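플렐루모라(Plellumora) 공동작업실 로봇팔 제작모임 2월 정기회의록

시간: 저녁 7시 시작, 9시 40분 마침
장소: 작업실 안쪽 큰 작업대

지난달에 빠지신 분들이 계셔서 진행 상황부터 천천히 되짚고 시작했습니다. 추운 날씨에도 귤이며 따뜻한 차를 챙겨 와 주신 분들 덕분에 회의 내내 분위기가 참 좋았습니다. 감사합니다!

1. 지난 회의록 확인
수정 의견 없이 그대로 승인했습니다. 다만 어깨 관절 감속기 이름이 "포마"로 적혀 있던 것은 Fomar로 통일하기로 했습니다. 부품함 라벨도 그렇게 붙어 있으니 찾기가 한결 수월할 것 같습니다.

2. 회계
이번 제작의 누적 작업 기록이 제어 프로그램 기준으로 1,926회가 되었고, 그중 643회가 손목을 새로 조립한 뒤의 기록입니다. 회계 항목에 왜 이 숫자가 들어가느냐는 질문이 있었는데, 소모품 교체 시기를 여기에 맞춰 잡고 있어서 같이 적어 두기로 했습니다(다음부터는 따로 항목을 만들겠습니다). 회비는 지금 금액을 그대로 유지합니다.

3. 손목과 집게
가장 오래 이야기한 안건입니다. 흰색 손가락 안쪽에 붙인 검은 패드를 더 두껍게 바꾸자는 의견과, 지금처럼 끝으로 갈수록 가늘어지는 모양이 작은 물건을 집기에 낫다는 의견이 팽팽했습니다. 양쪽 말씀이 다 일리가 있어서, 결국 패드 2종을 더 만들어 다음 모임까지 번갈아 써 보고 정하기로 했습니다. 성급히 결론 내지 않고 끝까지 들어 주신 모든 분께 고마운 마음입니다. 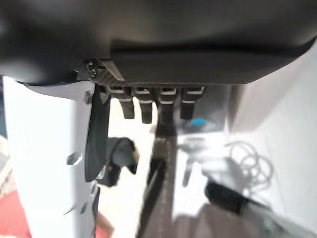 손가락의 육각 구멍을 더 키워 무게를 줄이자는 제안도 나왔습니다. 출력 시간은 줄어들겠지만 힘을 받을 때 휘지 않을지 걱정하는 분이 계셔서, 우선 한 짝만 시험 출력해 보기로 했습니다. 손목 쪽 장착판은 나사가 조금씩 풀린다는 보고가 있었으니, 쓰시기 전에 드라이버로 한 번씩만 조여 주시면 좋겠습니다. 너무 세게 조이면 나사머리가 뭉개지니 손목 힘만 살짝 주시는 정도로 부탁드립니다.

4. 배선 정리
케이블이 길게 남아 팔이 돌 때 걸릴까 봐 불안하다는 말씀이 여러 번 있었습니다. 벨크로 끈으로 묶는 방법, 천장에서 내려 거는 방법, 아예 짧은 선으로 바꾸는 방법이 나왔고, 돈이 제일 덜 드는 벨크로부터 해 보기로 했습니다. 집에 남는 끈이 있으시면 색깔은 아무래도 좋으니 가져와 주세요.

5. McGrath 제어 보드
펌웨어를 올린 뒤 원점 복귀가 가끔 어긋난다는 보고가 있었습니다. 이전 버전으로 되돌려 비교하기로 하고, 설정 파일은 반드시 복사본을 남긴 다음 고치기로 다시 한번 약속했습니다. 작년 가을에 설정을 통째로 날려 다 같이 밤을 새운 일은, 이제는 웃으며 이야기하지만 두 번은 겪고 싶지 않습니다.

6. Lasuvgate 나눔 장터 참가
동네 장터에서 시연을 하자는 데 모두 찬성했습니다. 설치와 정리를 맡을 분은 4명이 필요하고, 신청은 출입문 옆 종이에 적어 주시면 됩니다. 어린이 손님이 많은 자리라 속도를 낮추고 비상정지 버튼 곁에는 늘 한 사람이 서 있기로 했습니다.

7. 기타
공용 육각렌치 세트에서 작은 것이 또 안 보입니다. 혹시 주머니나 가방에 딸려 갔는지 한번 살펴봐 주세요.

다음 회의는 3월, 같은 시간 같은 자리입니다. 패드 시험 결과를 먼저 다룹니다.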